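About Us

Welcome to Ludis Automation Planning

If you have found your way to this page, there is a fair chance that somebody at your company has asked you what a robot would cost, and that you have spent an afternoon looking at brochures and come away knowing less than when you started. Pull up a chair. We have been helping people with that question for a good while now, and we still enjoy it.

Ludis is a small planning office. We help small manufacturers, packing shops, repair businesses and trade schools work out what automation to buy, when to buy it, and how to pay for it without giving the rest of the business a fright. We don't build robots and we don't sell them. We take no commission from anyone who does, and our fee is agreed with you in writing before we start.

How we got started

The company was founded by Dorian Sabatier, who spent the first part of his working life as a purchasing manager for a firm that made cardboard display stands. He bought his first robot there, and he will tell you cheerfully that he got it wrong. The arm itself was fine, a good sturdy machine. But he had budgeted for an arm, and what the shop needed was an arm, a gripper, a guard, a stand, a new air line, two weeks of training and somebody to come back in the spring when the product changed size. The money ran out at the gripper. The arm sat under a sheet for the better part of a year, and Dorian walked past it every morning on his way to get coffee.

He began keeping a notebook of everything he had forgotten to ask. Friends in other shops wanted to borrow it, then friends of friends, and after a while it made more sense to have an office and a telephone. The notebook has since grown into what we call the Sabatier Sheet, a planning form of 35 lines that we fill in together with every client. A few of those lines are dull (floor loading, spare fuses, who holds the key to the cabinet) and we have been teased about them, but we haven't yet found one we could take out.

What we do

Most of our work begins with a visit. We like to come and stand next to the job for a morning and talk with the people who do it by hand, who generally know a great deal that never made it into the written procedure. After that we put together a budget with you, which covers the purchase itself and the first 5 years of owning it. We include power, wear parts, software renewals, floor space, the hours your own staff will put in during setup, and a repair allowance that we hope you never touch.

We also set aside 20 percent of the equipment price for the things that none of us have thought of yet. Clients sometimes push back on that line, and we are glad to talk it through, but we do like to see it there in the first draft.

Once the budget is settled we help you write the request for quotes, read through what comes back, and compare the offers side by side. Quotes from different suppliers are hardly ever for the same thing. One will include delivery and the other won't, one has the gripper fingers as an extra on page nine, one assumes you already own a table of the right height. We sit down with all of them and a large pot of tea and make them match as well as they can be made to.

And sometimes we advise waiting. A good many of our reports end by suggesting that you fix the shelving, or buy a better cart, and call us again in a year. We charge the same for that answer as for any other, and those clients do tend to come back.

Planning for two arms

More and more people write to us about two-armed setups, and we have developed a real fondness for the subject. Handling floppy, ragged or odd-shaped things is often easier with a gripper on each side, and packaging scrap is a fine case in point. The trouble comes in the budgeting. People take the price of one arm and double it, when some costs double neatly (grippers, fingers, cables), some barely move at all (the table, the wall outlet), and setup time can grow by a good deal more than twice, as the arms have to be taught to stay out of each other's way.
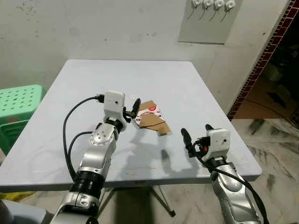 So we plan these projects in stages. The first stage is a modest bench, ordinary furniture, and the actual material the client wants handled, torn edges and all. We would much prefer to see a client put money into grippers and trial time early on and leave the handsome steel frame for later, when everybody knows how tall it should be. Spare fingers go into the first order, never the second. Cables get a line of their own on the Sheet, with an extra length written in, and so does the time it takes to route them properly.

The second stage is the one with the larger check attached, and we don't start on it until the first has been written up and read by the person who signs.

Where we work

Our main office is in Basholm, in Suite 2408 of the old Exchange building, and the elevator is slow but dependable. We opened a second, smaller office in Zistden in May, chiefly to be nearer to the food packers and furniture makers out that way, who had been very patient about our driving times. Visits to either office are welcome, and it helps if you call ahead so that we can have the right files out.

Trade schools and community colleges are charged a reduced rate. School purchasing runs on its own calendar, and we have learned to work backward from the date the money has to be spent.

Getting in touch

A first conversation is free and usually takes an hour, though Dorian has been known to let it run. Please have a rough idea of the job you want done, how often the product changes, and what you could comfortably spend – even a very loose number is a help to us, and we won't hold you to it. If you have already received a quote, bring it along.

This page was last updated on September 25, 2026.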